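Workshop Tips: When the Arm Drops, Jams or Cooks Something

Friday, March 23, 2018

Filed under: teardown bench, robot arm, mistakes

Quick one tonight, bench is still a mess. A few of you on the Fidov board asked what went wrong with the memory swap job and how to keep it from happening at your place. So - tips, in the order I thought of them.

Short version of the fault. Program called "place card", arm came down a hair off, card edge landed on the lip of the slot and not in it. Arm kept pushing. No force limit set on that move. Board flexed, card popped sideways, log threw a 2991 and everything froze with the fingers still closed. Card is dead. Slot has one bent contact. My fault, I copied the move from an older job and never checked the limit.

Where the placing move happens, for anybody who hasn't set one of these up:

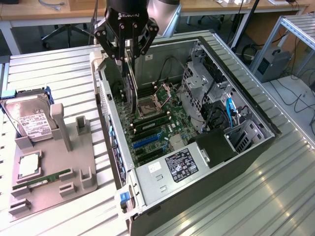
Gripper with a card held upright over the open tower. Parts fixture on the left.

Set the force limit first

Before you teach a single point. Ours is per move, so the old one does NOT carry over when you copy. I now keep a blank "place" move with a low limit already in it and copy only that one. Start low, let it fault out a few times, creep up. A fault costs you a minute. A cracked board costs you a board.

Don't hit resume

Biggest mistake after the jam. I cleared the 2991 and pressed resume and it carried on pushing from where it left off, of course it did. Do this instead:

Stop button in.
Hand flat under the part if you can reach it without leaning in.
Open the fingers from the pendant, slow speed.
Back straight up. No sideways until you're clear of the metal.
Then look at the slot with a flashlight.

If the fingers won't open, leave it and find the manual release. Do not pry with a screwdriver. I have the scar on the finger pads and a smaller one on my thumb.

Power off means unplugged

Cord out of the wall, then hold the power button a few seconds. Soft off isn't off, the board can still have standby power on it. If you see any little light on the board, stop. Doesn't matter what the schedule says. I put a strip of tape across the inlet now so nobody "just tests it" with the arm over it. Oh and leave the power supply box itself shut, always. Nothing in there for you.

Check where the case sits

Half the missed placements at my bench came from the case moving, not the arm. Ribbed metal table, steel case, slides beautifully. Push in a stiff card and the case creeps. Two stops and a clamp fixed most of it. Rubber mat did not, too squishy, it springs back and your height is wrong.

Mark the corners with paint pen. If the case is off its marks, re-teach. Don't nudge it back by eye, I tried that, see above.

Look from the gripper's side

You get a different idea of the clearance down there. From my stool everything looks roomy. From the wrist there are brackets and rails and the slots are right up against things.

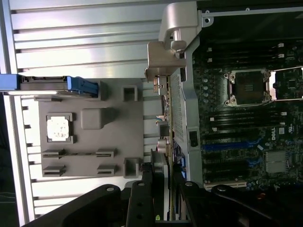
Wrist view. Fixture to the left, Dell board on the right, black fingers at the bottom.

So teach your travel height from the tallest thing in the case plus a good margin, and remember the fingers hang lower than the camera. I clipped a rail in a dry run because I measured off the wrong one.

Old paste

Wipe the processor before it goes in the fixture. Old thermal paste gets on the pads and then the next thing you grip slides, and you'll blame the grip force for an hour. Lint free wipe, a bit of alcohol, let it dry. Wipe the pads too.

And open CPU sockets - keep the arm's path away from them altogether. One dropped screw on those pins and thats the board. Close the lid or cover it whenever you're not working in it.

Hands

Keep them out while the arm has power. Teaching mode included. I've got a pinch bruise from slow speed and it was plenty. Tie back the hoodie strings, take off the wrist strap lead if it can snag, ground yourself to the table before and after.

Bits and peices

Clondico wipes are fine. The Maglaya ones shed.
Demitton clamp, the short one, fits under the arm. The long one doesn't.
Error 1286 on mine is only the gripper losing its cable. Reseat the plug, restart, done.
Check the gripper cable for slack at full reach, 5 minutes, do it today.
Write the fault number down before you clear it. Log on mine keeps only the last 2.

Slot repair is next, once the finer tweezers show up. Hoping to have the board back in use by May.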